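Intro to Household Textiles
Handout 4: Why Fabric Feels the Way It Does

Okay, so last time we got through fibers and I promised we'd get to the fun part, which is touching things. I know a few of you signed up for this class thinking it was going to be all sewing machines (it will be, hang on until unit six!), but I really want you to get fiber, yarn and finish straight in your heads before you cut into anything you paid for.

Quick recap

Fiber is the raw stuff: cotton, wool, linen, polyester and so on. Yarn is what you get when you twist or bundle the fiber together. Fabric is yarn that's been woven or knitted, or sometimes fiber that's been matted together without any yarn at all, like felt. People mix these up constantly. Satin is a weave. Silk is a fiber. You can have polyester satin and you can have silk that isn't satin, and I will keep saying this until July.

Hand

"Hand" is the trade word for how a fabric feels when you handle it. When I worked the remnant counter at Direck in Prusudberg, the older staff would sort a whole bin by hand before they ever looked at a label, and they were right most of the time. I was terrible at it for months. What helped me was slowing down and asking myself the same few things with every piece:

Does it feel cool or warm when I first touch it? Linen and smooth cotton usually feel cool. Brushed and fuzzy fabrics feel warm, mostly on account of the air they trap.

Does it spring back? Scrunch it in your fist, let go, and look. Wool bounces. Linen sulks.

Does it slide or drag? Lay your palm flat and push a little. A long-float weave like satin slides. A crepe drags, and you'll feel the tiny pebbles in it.

How does it fall? Drape it over something round, like a bowl turned upside down. Stiff fabric makes a few big folds and soft fabric makes lots of little ones.

Thread count, and please don't get me started

Thread count is the number of threads going both ways in one square inch. A sheet marked 946 is almost certainly counting the separate plies inside each yarn, and I'd take a decent plain-weave cotton over it any night of the week. The muslin in your kit is 124, and it's perfectly nice stuff. Touch it before you wash it and again after, the difference surprised me.

For next class

Read the Itstead booklet up to page 32. The chapter on finishes is dry, but the part about starch is good. Skip the dye charts.

Bring 18 swatches from home, palm-sized or bigger. Old T-shirts, dish towels, a dead umbrella, whatever you've got. Don't buy anything! If you're short, the Ismail shop usually has a scrap basket by the register.

Do your notes with your eyes closed first, then open them and write down the color last. I mean it about the color. Once you know something is gray you start deciding it's wool. 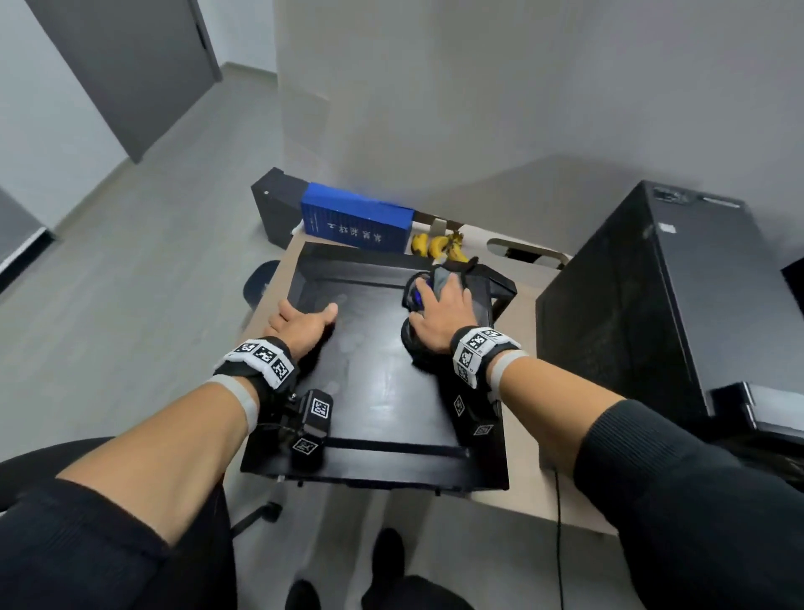

One more thing on the notes: use your own words for texture. "Like the inside of an old sweatshirt" tells me a lot more than "soft" does, and you'll still understand it when you dig the sheet out months from now. Staple each swatch at the top edge only, so you can get a finger on both sides of it.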